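Lakico Case Notes: a review after a winter at our legal clinic

I run intake two evenings a month at a free legal clinic that shares a building with a drop-in center for young adults. Most of the people we see need help with old fines, a record that can be sealed, or a landlord who kept the deposit. For years our files lived in a row of binders and one spreadsheet that Teun Jacobs built and only Teun could fix. In March we moved everything to Lakico, and I like it so much that I've been boring my family with it, so now it's your turn.

Getting started

Setup took one evening and most of a pizza. We had 1,053 old matters to bring over, and the import swallowed them with 34 errors, nearly all of them birthdays typed in the wrong order. It puts the problem rows in their own list and lets you fix them right there. I had braced for a weekend of this!

Intake

The intake form is the best part. You can start with a first name and a phone number and fill in the rest whenever the person feels like telling you. Our old form wanted a street address before it would save anything, and when somebody is sleeping on a cousin's couch that's a rotten first question. Lakico also lets one client have several matters open side by side (a court debt, a custody question, a lost ID) with a single calendar for all of them. Nele Verhoeven, our attorney on most nights, now opens that calendar before she takes her coat off.

Reminders go out by text in plain wording you write yourself. Ours say where the courthouse door is and which bus stops closest.

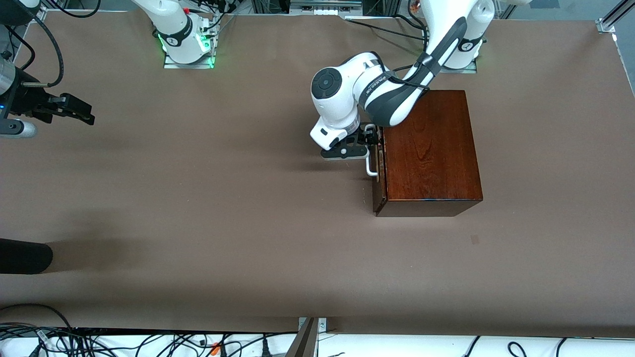

What I'd change

Printing is clumsy. A fee waiver request comes out with a blank second page no matter what I do, and the fix from support (export it, then print the export) works but adds a step at the worst moment of the evening. Search is picky about accents and hyphens too. And the conflict check only looks at current clients unless you tick a box, which I think should be ticked from the start.

Cost

We pay $40 a month on the nonprofit plan, with room for 300 open matters. We also tried Previs, which has nicer reports and a much better phone app, but it charges per user and we have students coming and going every semester.

If your clinic is small and your clients' problems come in bundles, give the trial a go. Import a copy of your real list, mess and all, and do one full intake with a coworker playing the client. Sem Verbeke played ours and invented six parking tickets and a stolen canoe, and it all fit.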